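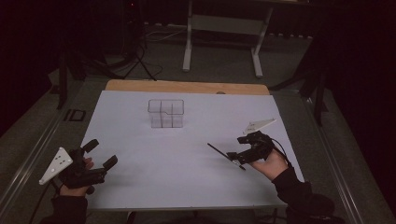 Fig. 4. Both grippers over the paper, stick in the right one, clear box at the back.

4.2 Recording a stick run

1. Lay the pale paper over the table and stand the clear box towards the far side.

2. Pick up both grippers. I close the right one on the black stick before I press record — fumbling for it mid-run spoils the first few seconds.

3. Keep the dots on the white plates in view. Turn your wrist too far and Fateo loses track.

4. Do the run at an easy pace, then stop and save.

Note: we trained on 700 runs, then on 1,824. The bigger set helped most with the clear box, which Rosaura and I hadn't expected!

Caution: mind the cable on the right gripper when you reach across.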